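Print this page | E-mail this page

PRESS RELEASE
For immediate use

Jarville Wildlife Hospital opens separate weaning unit for orphaned leverets and wild rabbits

Jarville Wildlife Hospital has brought into use a separate weaning unit for young hares and wild rabbits. The unit has its own air supply, food store and entrance, and takes animals from the point at which milk feeds are first reduced until they move to outdoor pens.

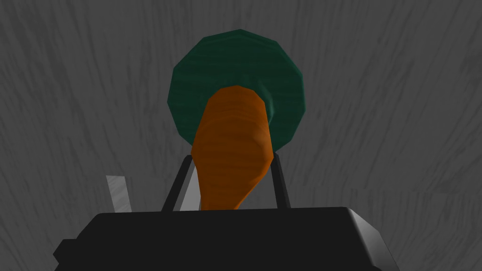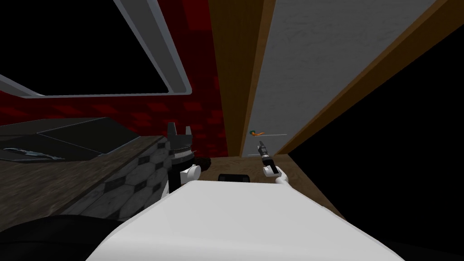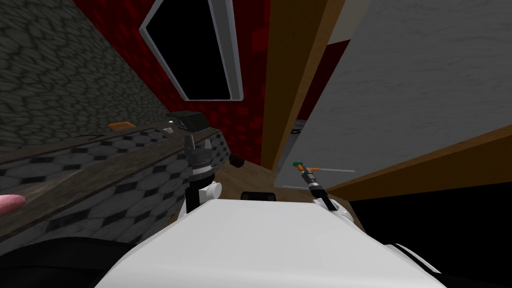
The unit replaces a shared ward in which leverets were kept alongside hedgehogs and injured garden birds. Hares are easily stressed by noise and by the scent of other species, and losses in the shared ward were highest in the days after solid food was introduced. Under the feeding standard that applies in the new unit, the solid part of the diet is grass, hay and freshly cut wild plants. Root vegetables are excluded during weaning on account of their sugar content. Members of the public who find a leveret often ask whether they should put out something like the orange, carrot-shaped item lying against the dark green disc in the first picture, and the hospital's advice is that they should not. A leveret that is still on milk cannot digest it, and an older one does not need it.

The hospital admitted 244 young hares and rabbits in the last full season. Of these, 70 per cent arrived before they had begun to eat solid food. Many had been picked up by walkers who found them alone in open grass and took them to be abandoned. Female hares leave their young in separate resting places for most of the day and return to feed them after sunset, so a leveret on its own in daylight is in most cases in no difficulty. Callers are now asked to describe the animal and the place before they move it, and are advised to leave it where it is unless it is injured, in immediate danger or has been caught by a cat or dog.

Eun-ji Joo, head of rearing at Jarville, said: "Weaning is the stage at which we have the least margin. The gut has to change over from milk to plant material in a short time, and any interruption shows up quickly in the droppings and the weight chart. In a mixed ward we could control the diet but we could not control the noise. The new unit lets us keep both steady."

Housing

The unit consists of two rooms joined by a lobby. The first room holds individual and paired enclosures for animals that still receive milk. The second holds larger enclosures with a deep hay floor, in which animals of similar weight are grouped once they are feeding themselves. Leverets and rabbits are never housed in the same enclosure, and equipment is marked by species and does not pass between them.

Enclosure walls are solid on three sides, with a ventilated front fitted with a removable cover. The panels were supplied by Plastex and can be taken out without tools for disinfection. Each enclosure has a hide box open at both ends. Earlier hide boxes had a single opening, and staff found that animals had to be lifted out of them by hand for weighing. With the present pattern the box is placed on the scale with the animal inside and the known weight of the box is subtracted.

Lighting follows the natural day. There is no radio or telephone in either room, and routine cleaning is confined to one period in the morning. Main feeds are given at dusk.

Feeding and records

Milk is given by syringe or small bottle, at body temperature, with the animal upright and wrapped loosely in a cloth. Feeds are reduced in number before they are reduced in volume. Fresh plants are offered from the first day in the unit, whether or not the animal shows interest, and uneaten material is removed at the next feed. Dandelion, plantain, clover and mixed grasses make up most of the cut food. Plants are gathered from a part of the hospital's own ground that is not sprayed and to which dogs have no access.

Each animal is weighed once a day at the same time. The weight, the volume of milk taken and the condition of the droppings are entered on the Hwang record card, a single-sheet form already used elsewhere in the hospital. A fall in weight on two successive days leads to a veterinary check. The cards are kept after release and will be used to compare results with those from the shared ward. The hospital expects to have a first comparison ready in January.

Ms Joo said: "We are not claiming an improvement in survival at this point. One season in one building is too little to go on, and weather and disease both vary from year to year. What we can say is that the records are now kept in the same form for every animal, which was not the case before."

Release

Animals leave the unit for outdoor pens when they have reached the target weight for their species and have taken no milk for seven days. The pens are planted with rough grass and are not entered except to refill water and move the feeding points. Hares are released singly, at dusk, on farmland where the owner has given written consent. Rabbits are released in the groups in which they were reared. Release sites are not published.

Handling is kept to a minimum throughout. The hospital does not offer visits to the weaning unit and will not be running a viewing camera. Animals in the unit are identified by number and are not named.

Funding

The building work was paid for by a grant of £3,000 from the Cinomau Fund, together with money left to the hospital in legacies for the care of small mammals. Running costs are met from general donations. The hospital has no plans to charge people who bring in wild animals.

Advice to the public

Anyone who finds a young hare or rabbit is asked to keep dogs and children away, to note the exact place, and to telephone before touching the animal. If it has to be moved, it should be put in a lidded cardboard box with air holes and a towel, and kept somewhere quiet and dark. No food, cow's milk or water should be given on the journey. Animals that have been in a cat's mouth need treatment even where no wound can be seen.

The admissions desk takes calls from 8 a.m. until 8 p.m. Outside those hours a recorded message gives the number of the duty veterinary practice.

Notes to editors

Jarville Wildlife Hospital treats sick, injured and orphaned wild animals with the aim of returning them to the wild. It does not keep animals for display.

Requests for interviews with Eun-ji Joo should be made through the press desk. Interviews take place in the main building.

This site uses cookies to remember your settings. By continuing to browse you agree to their use. Change cookie settings

Contact us | © Jarville Wildlife Hospital. All rights reserved. | Back to top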